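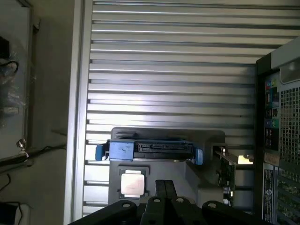
There is a drawer in my house, second down on the left of the hall dresser, that has held dead computers for as long as we have lived in Ornby. Only parts of them, I should say, the pieces that came out when something better went in. A memory stick here, a fan there, a handful of screws in an envelope with a question mark on it. I used to feel guilty about that drawer, and then this fall I spent an afternoon with Theano Vasilakis, and now I feel almost proud of it.

Theano takes old desktop computers apart and puts them back together for people in town, and she has been at it long enough that she does most of it by feel. She works out of the back of the old Alexiou shop, with a kettle going and the radio turned down so low you can't tell the music from the weather report. "Sit where you like," she told me, "just don't put your cup near anything green." I drank my tea standing up, over by the door.

What I had pictured, I think, was soldering and smoke. What she mostly does is set things down carefully. A processor is a small square thing, a metal lid on a green base, and on many of them the underside is all tiny gold contacts that don't care to be touched. So it needs a proper place to lie, with sides to it, where it won't get slid along the bench by somebody's sleeve. Theano is very firm about this. She has used egg cartons, a muffin tin (lined, she was quick to tell me) and the lid of a cookie box from her aunt, but a molded tray with shallow pockets is what she likes best, and she would no more leave a chip out of its pocket than I would leave a baby on a countertop.

Drives are more forgiving, up to a point. A good many desktop cases hold them in a plastic carrier called a caddy, often a bright color so you can find it among all that gray, and the carrier grips the drive along its edges and slides into the bay with a click that I found deeply satisfying. I did it four times. Theano let me, and went on sorting her screws. 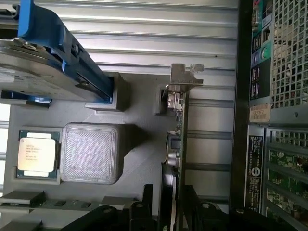 Markos Chatzigeorgiou wrote to me after an earlier column to say that I would never get him near an expansion card again, having once pulled one out with the little catch at the end of the slot still closed, and that the sound had stayed with him for years. I read his letter aloud to Theano and she winced all the way through it. Take the screw out of the bracket first, she says, then find the catch, then lift straight up with a hand at either end, and if it won't come, stop and look again before you pull any harder. Hold it by the edges. Have the place where it's going cleared before you start, too, or you'll end up standing there with it like a waiter with a full tray and no table.

I went home and opened my drawer. The screws have a jar now, and the envelope has gone out with the recycling, and I've asked Theano if I can bring the rest over before the end of October. She said yes, and to bring cookies.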